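Jiltside (forum software)

Jiltside is a web-based message board package for clubs and membership groups. It was first released on February 13, 2018, by the software firm Tarwood.
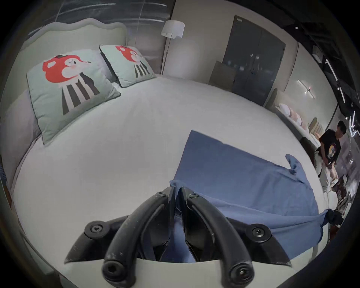

The package is built from 22 modules, most of which can be switched off by the site owner. Posts are sorted into boards, and each board has one of 3 posting levels: open, moderated or locked. Members can receive new replies by email, either one at a time or in a daily digest.

Version 3, code-named Flullano, replaced the original search tool and raised the limit on a private message to 808 characters. It also dropped support for imported polls.

See also: Message board; Mailing list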